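Kula Allotment and Water Users Association
Minutes of the regular meeting, December
Shared 3 times

Present: Boris Koubek (chair), Natália Zelenák (minutes), Ineke Groen, Seidu Antwi, and members as signed in. Apologies received from Bohumila Oravec, who sent written comments on item 4.

The meeting opened at 6:35 p.m.

1. Minutes of the previous meeting

Approved with one correction. Under "Pump house," the word "replaced" should read "repacked." The pump itself was not replaced.

2. Matters arising

The lock on the Istau Road gate has been changed. Keys are held by plot holders on the east side only. West side members wanting a key should apply in writing.

The fallen section of fence behind the compost bays has been propped but not repaired. S. Antwi to obtain a price for posts. Wire is already in stock.

3. Water supply

S. Antwi reported on the Ackroyd line. Pressure at the upper standpipe dropped during the second half of the season, with the lowest readings in the early evening. The pressure reducing valve was inspected and found to be set correctly. The strainer ahead of the valve was partly blocked with scale and was cleaned. Readings after cleaning were better but still below those taken in spring.

The remaining loss is thought to be in the buried section between the meter and the first branch. The meter was read with all taps closed, and again an hour later. The dial moved slightly. S. Antwi considers this consistent with a slow leak at a joint, though a single test is not conclusive. The test will be repeated before the line is drained for winter.

I. Groen asked if the whole buried section could be renewed instead of searching for the joint. The section is 60 feet long. A quote from Rirkska for new pipe, fittings and trenching came to $2,399, not including reinstatement of the path. Discussion followed. Members on the lower plots pointed out that their pressure is adequate and that the cost would be shared equally under the present rules. The chair ruled that cost sharing was not on the agenda and could be raised in writing for the next meeting.

Agreed: repeat the meter test; hold the Rirkska quote open if the firm will allow it; no expenditure at this stage.

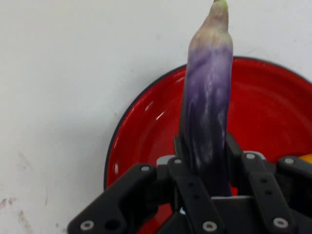

4. Watering hours

The current rule allows hose watering before 9 a.m. and after 6 p.m. B. Oravec's written comments proposed splitting the evening period by side, east first and west second, in order to reduce simultaneous draw on the upper standpipe. She also asked that drip systems on timers be exempt, as their flow is low and most run overnight.

S. Antwi supported the exemption but noted that several timers are fitted to ordinary soaker hoses, and these draw considerably more than drip line. A definition would be needed. Wording suggested: "a fixed system with pressure-compensating emitters, fitted with its own filter." I. Groen thought the wording too narrow for members with older equipment.

The split evening period was put to a vote and carried, for a trial of one season. The exemption was deferred pending agreed wording. S. Antwi and B. Oravec to draft.

5. Winter shutdown

The supply will be shut off at the meter and drained from the lowest point. Members are to disconnect hoses and leave taps open. Backflow preventers on individual taps should be removed and stored indoors - two cracked last winter and were charged to the plots concerned. The date will be posted on the notice board.

6. Plot list

There are 29 plots in use. One on the west side will become vacant at the end of the year and will be offered to the first name on the waiting list. The outgoing holder has asked to leave a water tank in place. Agreed, provided it has a fitted lid and is not connected to the supply line.

7. Any other business

I. Groen asked that the rain gauge be moved away from the shed roof, as readings are affected by drip from the gutter. Agreed. N. Zelenák to move it to the post beside the upper standpipe and to mark the change in the record book.

The meeting closed at 8:10 p.m. The next meeting will be held in the same room.

Minutes taken by N. Zelenák.

3 comments

westside_plot
How do we apply for the gate key? Is a note through the shed door enough or does it have to be email?

Natália Zelenák
A note is fine. Please include your plot number.

Dora K.
My soaker hose is on a timer and runs at 2 a.m. Can I keep using it until the wording is settled?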